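¿Sirve de algo clasificar las piezas usadas? Informe de proyecto
Asignatura: Gestión de Operaciones
Fecha de entrega: 4 de marzo de 2026

1. Punto de partida

El encargo era evaluar si un taller de reparación pequeño ahorra dinero guardando componentes recuperados de aparatos averiados. La bibliografía que nos dieron en clase lo da por hecho. Nosotros teníamos dudas desde el principio, y después de leer las fuentes tenemos más.

Casi todos los textos citan el caso de los mercados de recambios de la India, donde el despiece da trabajo a barrios enteros. El ejemplo es bonito pero se traslada mal. Allí el comprador está en la calle de al lado y el coste de la hora de trabajo es otro. Un taller de polígono con dos empleados no se parece en nada a eso, y ninguno de los autores consultados explica por qué debería dar el mismo resultado.

2. El taller Brudero

Brudero nos dejó consultar su registro de almacén desde octubre. En ese periodo entraron 959 piezas recuperadas y se reutilizaron 73, es decir, menos del 8 %. El encargado considera que la cifra es buena. A nosotros nos parece floja, sobre todo porque el registro no recoge el tiempo dedicado a desmontar, limpiar y probar cada componente. Sin ese dato, hablar de ahorro es hablar de fe.

Tampoco está claro qué cuenta como «reutilizada». En 19 de las anotaciones la pieza salió del almacén y volvió a entrar en la misma semana. Las hemos mantenido en el total, aunque probablemente no deberían estar.

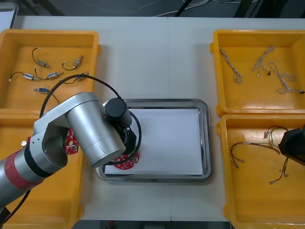

Figura 1. Cajas amarillas de plástico y bandeja de acero inoxidable; en una de las cajas, seis componentes pequeños con cable negro.

3. El método Tillman

El método Tillman propone separar por tipo de pieza y revisar las existencias cada trimestre. Suena razonable. El problema es que el manual mide su éxito por el orden del almacén y no por las compras evitadas, de modo que un almacén lleno de cosas inútiles, pero bien ordenadas, saca buena nota. Aplicado a los datos de Brudero, la puntuación fue alta. No le damos mucho valor.

El programa de inventario Bokus, que probamos en su versión gratuita, tiene un defecto parecido: asigna a cada pieza el precio de una nueva. Con ese criterio, cualquier cajón vale una fortuna.

4. Limitaciones

Un solo taller, un solo invierno y un registro llevado a mano. No pudimos comparar con un negocio que compre siempre recambio nuevo, y esa comparación era la que de verdad hacía falta. Para una segunda versión del trabajo pediríamos las facturas de compra y una hoja de horas.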